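3.2 Collecting the demonstrations

All examples were gathered at the Stavar site in December. Each run was guided by hand by one of 2 operators and lasted up to 40 seconds. A fixed view covers the work surface and the woven basket.

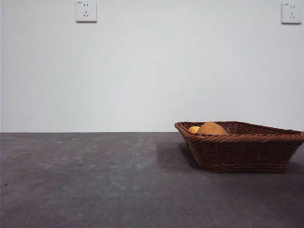 The operator could pause at any point, and paused runs were kept. A second view comes from the gripper itself – it is stored in step with the first.
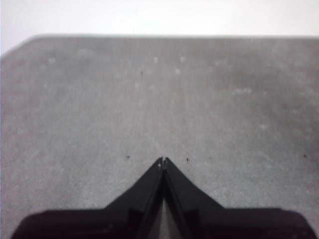 Figure 4. Gripper view, fingers empty.

Baskets are hard to hold by the wall, so operators were told to take the rim between the fingers. Blurred images were left in the set.
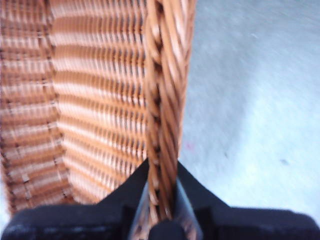 Vistetti Group, Department of Robot Learning

After checking, 3154 runs remained. We held back 38 for testing and did not use them when choosing settings.

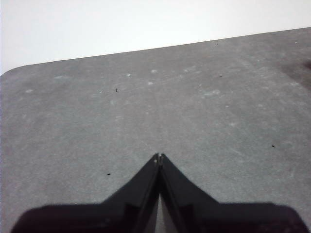
Last modified: January 5, 2024

Runs with no object in the fingers carry the same labels as the others. The Watoveo tool writes these labels, and we corrected them by hand where the two views disagreed.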